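# Fill valve keeps cycling after replacement - pressure or seal?

**tdruddock**

Replaced the fill valve on a two-piece close-coupled toilet in May. Old one was original to the house. The new one is a Reltetti bottom-entry, plastic shank. It worked fine for a few weeks, and now it kicks on for 3 seconds or so, then stops. Repeats every 40 minutes. I timed it over an evening.

What I've checked:

- Food coloring in the tank, left for an hour. No color in the bowl that I could see.
- Refill tube is clipped to the overflow, not pushed down inside it.
- Water level is an inch under the top of the overflow pipe.
- Floor is dry, supply connection is dry.

Static pressure at the hose bib is 84 psi. Is that high enough to make the valve creep, or do I still have a leak I'm not finding?

Trefor

---

**pnyaga_plumb**

84 is over the limit. Most codes in the US want a pressure reducing valve above 80 static, and most fill valves are rated to about that. So you should deal with it either way.

It doesn't explain your symptom, though. A valve that creeps from high pressure lets water by slowly and continuously. The level rises until it spills into the overflow, and you hear a faint hiss. A valve that switches on and off is responding to a level drop, so water is leaving the tank.

An hour isn't long enough for the dye test on a slow flapper. Leave it overnight with nobody flushing, and use more dye than you think you need.

---

**kestine_owner**

Disagree on the pressure part. I had the same thing with a Kestine valve at 90 psi. Put in a reducing valve, set it to 55, cycling stopped. Never touched the flapper.

---

**pnyaga_plumb**

> Put in a reducing valve, set it to 55, cycling stopped.

Did you shut the water off and drain the tank while you did the work?

---

**kestine_owner**

Water was off to the whole house, so yes, the tank got emptied at some point.

---

**pnyaga_plumb**

Then the flapper lifted and reseated, possibly with grit flushed off the seat. You changed two things at once. I'm not saying the pressure had no effect, only that your result doesn't separate them.

---

**kestine_owner**

Fair, but it has been four years without a repeat. Grit comes back.

---

**amparo_m**

There is a test that does separate them, and it costs nothing. Close the stop valve under the tank, pencil a line at the water level, and leave it overnight. With the supply closed, the fill valve is out of the picture.

1. Level unchanged: the tank holds water, look at the fill valve.
2. Level drops and stops at some height: the leak is at that height. Usually a crack in the overflow pipe, or the refill tube siphoning.
3. Level drops all the way to the flapper: flapper, seat, or the large gasket under the flush valve.

Check that the stop valve closes fully first. Old multi-turn stops often don't. Flush once with it shut and see if the tank stays empty.

---

**tdruddock**

Did it last night. Stop valve holds. Level dropped 2 inches between 10 p.m. and 6 a.m. and was nowhere near the flapper yet, so I can't tell if it would have stopped. Dye this time too, and there is a light blue streak at the back of the bowl.

---

**amparo_m**

Dye in the bowl rules out the tank-to-bowl gasket on the outside. It leaves flapper, seat, or overflow pipe. Flush it down to just above the flapper by holding the float up, mark it again, and repeat. If it still drops from there, forget the overflow pipe.

---

**nmathias**

What is the flapper made of, and do you use in-tank cleaner tablets? Chlorine tablets swell the common black rubber and it goes wavy around the rim. If it leaves black on your fingers, replace it regardless of what the test says.

Also check that you bought the right diameter. The 2 inch and 3 inch flappers are not interchangeable, and the packaging on the universal ones is optimistic.

Nerys

---

**tdruddock**

No tablets. It does leave black on my fingers. I'm guessing it's as old as the valve was. The opening is the 3 inch kind.

---

**harries_fan**

Just buy a Harries flush valve kit and do the whole thing. Pulling the tank is a half hour job.

---

**nmathias**

Pulling the tank for a worn flapper is a lot of work for a part that snaps off two ears. You also disturb the tank bolts and the gasket, and corroded bolts can mean cutting. I'd only go there if the seat is pitted. Run a fingertip around it. If it's smooth, wipe it with a gray nylon pad and fit the new flapper. No sandpaper on a plastic seat.

---

**harries_fan**

If the bolts are that corroded, they need replacing anyway.

---

**tdruddock**

Seat is smooth, with a bit of scale on one side that came off with a white vinegar rag. Fitted a silicone flapper from Stesulex and left a half inch of slack in the chain. The first try had too little slack and held it slightly open.

Supply closed overnight again. Level is on the pencil line this morning. Supply is back on and I have heard no cycling since.

---

**pnyaga_plumb**

Good. Now do the reducing valve. 84 in the daytime is often higher at night when demand drops. A gauge with a lazy hand costs very little and will show you the peak over 24 hours. If there is a check valve or an existing reducer upstream, look at the expansion tank on the water heater as well, as thermal expansion in a closed system has nowhere to go.

---

**tdruddock**

Gauge is on the hose bib now. I'll post the peak tomorrow. Marilou Dumlao at the supply counter quoted me for a 3/4 inch reducer with unions on both ends, so I'll probably go with that and set it to 60.
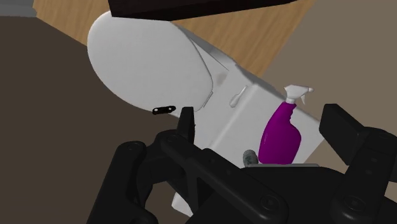

One more question while I have the thread open: the main shutoff is a gate valve and I don't trust it to close. Can I put a ball valve in ahead of the reducer in the same session, or does the utility have to shut off at the meter for that?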